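Section 5. Care of Reusable Cups and Clear Containers

This section applies to all reusable plastic cups, tumblers and clear containers kept in the shared kitchens at Skamimine House. It replaces the loose sheet formerly posted inside the cabinet doors. Residents and kitchen staff are asked to follow the steps in the order given.

5.1 Before You Begin

You will need the following items, all of which are stored under the sink in each kitchen:

Dish soap
One soft bottle brush with a long handle
One small detail brush
A clean, lint-free towel
The gray drying rack

Remove lids, straws and inserts from all containers. Set lids aside for washing under Section 6.

CAUTION: Do not use steel wool, scouring powder or the green side of a kitchen sponge on clear plastic. Scratches cannot be removed, and a scratched container must be withdrawn from use.

5.2 Inspecting the Inside

Containers must be inspected under a ceiling light or beside a window. Hold the container upright and look straight down into it. A side view is not sufficient for ribbed plastic, as the ribs hide small particles.

1. Check the floor of the container first. Look for specks, crumbs and loose strands.
2. Check for a ring of residue. Rings commonly form on the floor, close to the center.
3. Follow the wall upward from the floor to the rim, turning the container slowly through one full turn.
4. Check any slots or openings in the wall. Food particles collect on their lower edges.
5. If any residue is found, proceed to 5.3. If none is found, proceed to 5.4.
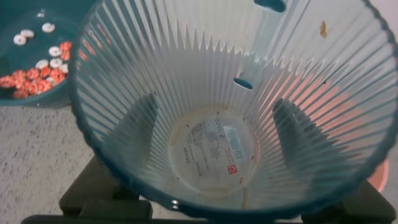 Figure 5-2. Ribbed cup with teal rim, viewed from above. Residue ring around the label, specks on the floor, and a crumb on the wall. Wash before use.

Particles of the size shown in Figure 5-2 are easily overlooked when a cup is placed on a shelf with others. Any container in a similar condition is to be treated as unwashed, regardless of where it was found.

5.3 Washing

1. Tip the container over the trash can and tap the base firmly to release crumbs and strands.
2. Rinse with warm water.
3. Add a small amount of dish soap and fill the container halfway. If the wall has slots, close the sink drain and wash the container in the basin instead.
4. Leave to soak for 2 minutes.
5. Work the bottle brush up and down in the direction of the ribs. Brushing across the ribs pushes residue into the grooves.
6. Clean the slots, the rim and the edge of the floor with the detail brush.
7. Rinse until no suds remain, then repeat the inspection in 5.2.

NOTE: Printed labels on the base should be left in place where the item is still listed in the kitchen inventory. Do not pick at the corners of a label. If a label has begun to lift, remove it completely and enter the item in the Prisside log by its shelf number.

CAUTION: Do not place a labeled container in the dishwasher. Loosened paper may block the drain filter.

5.4 Drying and Storage

1. Place the container upside down on the drying rack. Leave a gap between items.
2. Dry the rim and the outside with the towel.
3. When the container is fully dry, return it to its assigned shelf. Containers with slots are for dry goods and utensils only and are kept on the lower shelf.
4. Do not stack ribbed containers while damp.

5.5 Withdrawal from Use

Containers that are cracked, cloudy or permanently stained are to be placed in the bin marked Stan, next to the service door. Replacements are requested on Form 51, available from the housekeeping office.

Questions concerning this section should be directed to Vlasta Ionescu, Household Services.

Revised March 2018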